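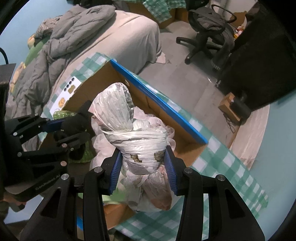 Is the Plosik kit worth keeping past the trial? On this month's showing I'd say keep it, and order spare pads.

October, trial notes, carried on after tea.

Cundby lent us the hand-held gripper kit on trial and I'm properly taken with it! The ribbed blue pads are the best bit. They bite on crumpled plastic bags without me having to squeeze like mad, and on the ruffled mesh stuff too (I'd expected that to snag). Used a cardboard box on the checked cloth for the soft-item runs.

The Roso set we had before is lighter in the hand, I'll give it that, but its smooth pads kept skating off anything shiny.

Penner quote 2,000 cycles before a pad change, Cundby say 1,000 for theirs. Would like to run both to the end and see. Pads on 3 and 2 look the same to me so far, must mark them with paint pen.

Niggles: manual is thin on cleaning, and the carry case latch is fiddly. Have emailed Cundby re both.

Next: thin mesh bags, then the heavy wet-wipe packs. Charge everything overnight, and somebody please put the small hex key back in the drawer.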